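Notes on practice pads and thread from the suturing bench at Stultholm, 2025-11-05. Thread follows. Mostly about pads, thread and lighting, in that order.

---

**1/** We go through a lot of silicone. The pad is the consumable people argue about least and should argue about most. A bad pad teaches bad bites, and you don't find out until you move to something that behaves differently.

---

**2/** Two pad types on the shelf right now: the Julano, which is firm, and the Bednarek, which is softer and folds under its own weight when you lift an edge. I start new people on the Julano for a week and then take it away.

---

**3/** Reason for taking it away: a firm pad holds its slit closed for you. The edges sit level and any stitch looks acceptable. On a soft pad the edges roll, and you see straight away whether your bites were the same depth on both sides.

---

**4/** Slit length. I cut at 35 mm with a fresh blade and a steel rule, one pass. Two passes give you a step in the wall of the cut, and the needle catches on the step. If you need a second pass, turn the pad over and start again.

---

**5/** Pad life. I retire a slit after 2 full closures. The holes from the first round are still there in the second, and the needle will find them whether you want it to or not. After that you are practicing how to hit old holes.

---

**6/** Surface. Dry silicone grabs thread. We wipe on a thin film of Humo gel before each session. Too much and the thread skates, and the first throw of the knot slips before the second goes down. A film, not a puddle.

---

**7/** Thread. Black braided, for visibility. Braid holds a knot better than monofilament and forgives a sloppy first throw. It also saws through soft silicone if you pull it at an angle. Pull along the line of the bite.

---

**8/** Tail length is the error I correct most. A long tail drifts across the slit and ends up under the next bite. Park it to one side before you pick up the needle again. Josué Godoy parks his at the top left every time and has the cleanest knots on the bench.

---

**9/** Needle grip: two thirds of the way back from the point, square to the jaws. Closer to the swage and you bend the needle or crush the thread where it joins. Rotate through the curve. If the pad lifts with the needle, you are pushing.

---

**10/** Straight slit, black thread, close up.
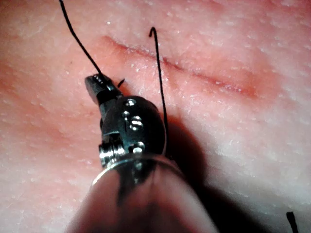
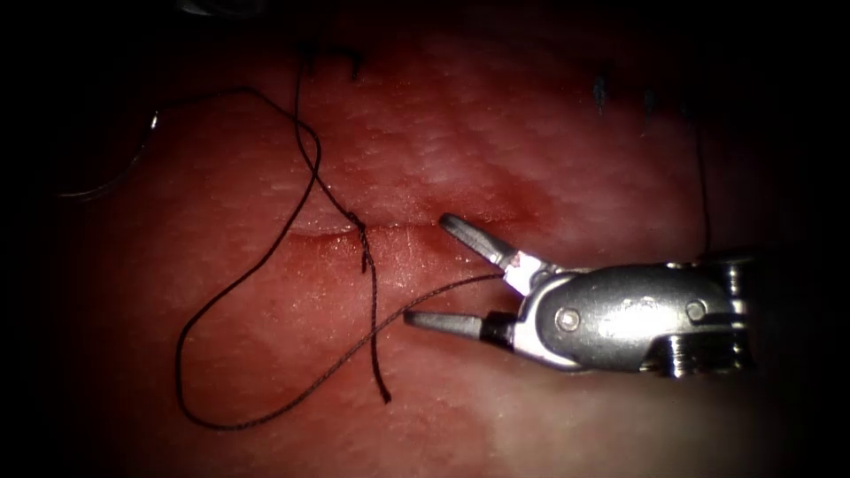
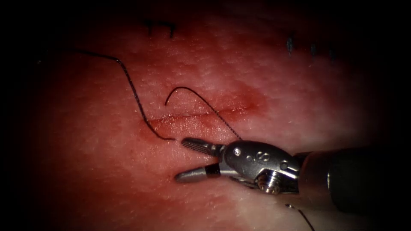
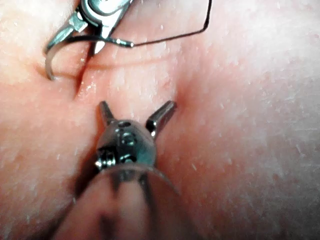 ---

**11/** Lighting. One strong source makes glare on a gelled surface, and glare hides the edge of the cut. I drop the lamp until the lip of the slit throws a thin shadow, then leave it alone for the rest of the session. Moving the lamp halfway through costs more time than it saves.

---

**12/** Room lights off or on? Off, for me. With them on, the far side of the pad competes for attention. Josué prefers them on and says his eyes get tired otherwise. We have not settled this and the switch gets a lot of use.

---

**13/** Cost, for those who asked in November last year: buying pads singly is a bad deal. We order 100 at a time and keep them flat, in the sleeve, away from the radiator. Stored on edge they take a set, and a curved pad pulls its own slit open.

---

**14/** Thread is the cheaper half of the budget. Expired stock is fine for practice if the braid isn't fraying. Check the first few inches – if it splits when you roll it between your fingers, bin the packet.

---

**15/** Logging. One line per closure: pad type, slit number, number of bites, anything that tore. I passed 1000 lines this fall. The only column I reread is the one for tears, and most of the entries in it say "pulled upward."

---

**16/** Open question: has anyone found a way to clean gel off a Bednarek without the surface going tacky? Warm water and dish soap works on the Julano. On the Bednarek it leaves a drag that lasts a day or so. Talc fixes the drag and then gets into the slit.

---

**17/** Next thread will be on curved slits, once I have a template that doesn't slide on gel. Current attempt is a strip of acetate and it slides.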